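Tableware and Linens: The Evstead Flat Gallery

Home / Gallery / Tables

This page collects notes and pictures from the flat in Evstead, where we keep the tableware that doesn't fit in the Plarkirholm house. Most of it was bought in ones and twos over 12 years, from markets, closing-down sales and the odd gift shop. Very little of it matches. The list below goes by item, and the picture shows the cloth that went on the big table in March.

The cloth
Light blue, with a pattern of pale rounded shapes, planets among them. It replaced a plain white one that showed every tea stain. We wash it at 30 and hang it over the banister, and it needs an iron along the fold lines. Napkins to go with it were sold separately and we never bought them.

The chopsticks
Red ones, with a patterned metallic-looking band near the thick end. They came from the Royer shop the week it closed. They are long for eating with, and visitors who are new to chopsticks tend to hold them too far down. Hand wash only.

The flower spoons
Gold-coloured, with a bowl shaped like a flower and a handle like a leaf. They are good for sugar and for jam, less good for soup. The points on the handles catch in the drawer liner, so they now live upright in a jar.
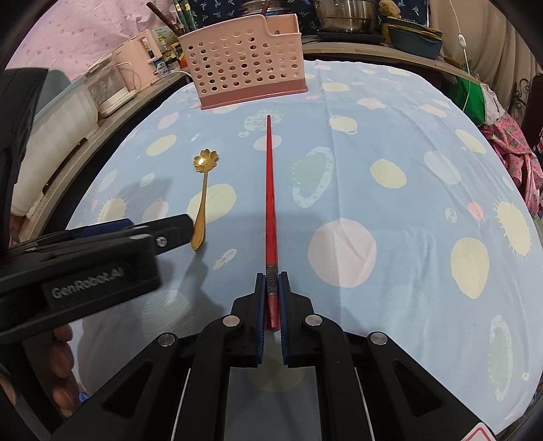 Red chopstick and gold-coloured flower spoon on the planet cloth.

The Grerkon bowls
A set of 10, cream inside and grey outside. They stack badly and take up a whole shelf. We have thought about giving them away more than once, but they are the right size for noodles and go in the dishwasher. One has a chip on the foot, which doesn't affect use.

Tea glasses
Small, straight-sided, no handles. Hugo Chauvin brought them over when he moved out of his place on the hill, wrapped in newspaper, along with a tray that has since lost its feet. They hold less than you would expect. Fill them twice.

The long drawer
Everything that is used on Monday evenings goes in here: serving spoons, chopstick rests, a bottle opener and the good scissors. The drawer sticks in damp weather. Lift it slightly as you pull.

Placemats
Woven, some 26 of them in three colours, the most useful being the dark green. They are kept flat under the tray. We don't use them on the planet cloth, where they cover too much of the print.

Storage
Cloths are rolled on cardboard tubes and stood in the hall cupboard. Rolled cloths crease less than folded ones, though the tubes have to be longer than the cloth is wide once folded in half. Ours came from a carpet shop and were cut down with a bread knife.

Still to be added: the blue jug, the cake stand and the second shelf of the hall cupboard.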